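Brush Care Without the Gadgets

Filed under Workshop Tips, April 2018

Every few weeks I get sent a link to some product that promises to double the life of a calligraphy brush. Conditioning balm, a special soap in a tin, a silicone sleeve. I have tried a fair number of them over the years and I am still waiting to see one that beats tap water and a bit of patience. So take what follows as a list of what has held up on my own table, plus a few things that haven't.

Rinsing

Cool or barely warm water, never hot. Hot water softens the glue where the hair goes into the handle, and once that goes the hair sheds into your work. Hold the brush under a slow tap, tip down, and press gently near the root with your thumb. Most people rinse the tip and call it clean. Ink sits at the root. If the brush feels stiff up there the next day, you stopped too soon.

Soap is another matter. I was told for years that soap strips the hair. Maybe it does if you use it daily. A little plain bar soap twice a year has done mine no harm that I can find. The tin of brush soap from Treltside cleaned no better than the bar by the kitchen sink, and it smelled of lavender, so now I have lavender brushes.

Shaping

Blot on an old cotton towel, pulling toward the tip. Don't twist. Draw the hair to a point with your fingers and leave it alone.

Bamboo mats

Fine for carrying a dry brush to class. Rolling up a damp one is how you get mildew. Sellers will say the mat "breathes." Leave a damp brush in one over a wet March and then smell it.

Hanging

I held out against brush stands for a long time, as they looked to me like something you buy to show visitors. I have come around, with reservations. Bristles down is the right way to dry a brush, and a stand is the easy way to do it, though a nail in the edge of a shelf will do the same job. Carved ends and fretwork are for your own pleasure and collect dust in every curl; an old soft toothbrush gets it out.

What does matter is the gap under the longest brush. The tip should hang free. Check the loops too, as the thin cord wears through at the knot, and a stand won't save a brush whose loop has snapped. Skip a peg next to a fat brush if the hairs touch.
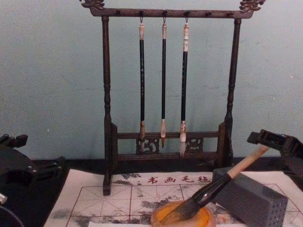 Rekha Kushwaha writes: I'd argue with you about the nail. Mine was too close to the wall and the wet hair dried bent against the plaster. I also wouldn't hang anything near a radiator, stand or no stand. The handle on one of my brushes split right along the lettering.

Fair point on the nail. Use a longer one, or a hook that stands out from the shelf.

Storing for months

Completely dry first, then in a drawer with a bit of cedar. I can't prove the cedar does anything. Moths did get one goat hair brush that I kept without it.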